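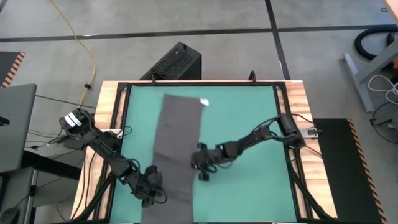 **Departamento de Textiles y Lencería – Enciclopedia interna de Fillstead**

# Paño gris

El **paño gris** (también *tira gris*, *el largo* o, en los albaranes más antiguos, *paño de servicio tipo Tuvach*) es una pieza de tela rectangular, bastante más larga que ancha, de color gris oscuro y rematada con una pequeña etiqueta blanca junto a una esquina. Se emplea para cubrir, secar, envolver y, con una frecuencia que los manuales prefieren no mencionar, para quitarlo de en medio. Esta entrada trata de la pieza y de su doblado. Para el paño cuadrado véase *Bayeta*; para el paño perdido véase *Inventario*.

## Denominación

El adjetivo «gris» se impuso sobre «antracita», que figuraba en el catálogo de la casa Rawashdeh y que en el almacén pronunciaba todo el mundo con una ligera vergüenza. Hubo un intento de llamarlo «grafito» durante el mes de julio de un año que el archivo no precisa. De aquella iniciativa sobrevive una caja rotulada y un sello de caucho.

«El largo» procede del taller de costura y se usa incluso en plural, «los largos», lo que provoca confusiones con los manteles de banquete. El reglamento de nomenclatura recomienda evitarlo. El propio reglamento lo utiliza dos veces.

## Descripción

El paño gris es una tira sin dibujo ni bordado. El haz y el envés se parecen tanto que la etiqueta constituye, a efectos prácticos, la única forma de orientarse. Por convenio del departamento, el extremo que la lleva se llama *cabecera* y el opuesto, *pie*.

Colocado a lo largo sobre una mesa de tamaño corriente, el pie suele colgar por el borde. Las mesas más grandes resuelven el problema y crean el de encontrar sitio para la mesa. También es propio de la tela que la cabecera se levante o haga un pliegue por su cuenta, defecto conocido como *oreja*. Una oreja sin corregir se transmite a todos los dobleces posteriores y llega al estante convertida en bulto.

## Superficie de trabajo

Se prefiere una superficie lisa y de color distinto al de la tela. La verde azulada es la habitual: el gris oscuro se recorta bien sobre ella y las esquinas se localizan sin palparlas. Sobre un tablero de madera clara ocurre lo mismo, aunque quienes aprendieron con el verde sostienen que no, y no hay manera de convencerlos.

Antes de extender la pieza conviene pasar la mano por la superficie. Las migas se notan después, y siempre en el centro.

## Doblado

Se distinguen tres métodos reconocidos.

### Doblado en mitades

1. Extender el paño con la cabecera arriba y la etiqueta a la vista.
2. Deshacer la oreja, si la hay, y alisar desde el centro hacia los bordes.
3. Subir el pie hasta la cabecera y casar las esquinas.
4. Doblar otra vez por la mitad, en el mismo sentido.
5. Cerrar a lo ancho, con la etiqueta hacia fuera.

Es el método de referencia. El paso 3 concentra la mayoría de los errores: con una pieza tan larga, una desviación mínima en el pie se convierte en un pico visible al llegar arriba. El remedio consiste en volver al paso 1. El remedio más practicado consiste en esconder el pico debajo.

### Doblado en tercios

Lleva uno de los bordes largos hasta pasar el centro y el otro por encima, como una carta comercial. Produce un paquete estrecho y firme que cabe en los casilleros Urix. Ocupa poco, se apila bien y obliga a planchar de nuevo, porque las marcas longitudinales no se van solas.

### Rollo

Se enrolla del pie a la cabecera y la etiqueta queda en la última vuelta. Tuvo partidarios. Los rollos también rodaban.

## La norma Haddad

Ghassan Haddad, encargado de lencería durante 14 años, redactó la única instrucción escrita sobre la materia, una hoja por las dos caras que sigue clavada junto a la puerta. Fija la pila máxima en 30 paños y exige que todas las etiquetas miren al mismo lado, «sea cual sea, pero el mismo». La frase se ha citado en reuniones sobre asuntos muy diversos.

Haddad se oponía al doblado en tercios por motivos que consideraba evidentes y que no dejó por escrito. Sus sucesores mantienen la prohibición en el estante de arriba y la ignoran en los demás.

## Existencias

El último recuento arrojó 2,901 piezas, de las cuales 122 carecían de etiqueta y, por tanto, de cabecera. La comisión de nomenclatura estudia cómo llamar a sus extremos – entretanto se guardan aparte, enrolladas.

## Véase también

- *Bayeta*
- *Etiqueta (orientación de la)*
- *Inventario*
- *Mantel de banquete*
- *Oreja (defecto)*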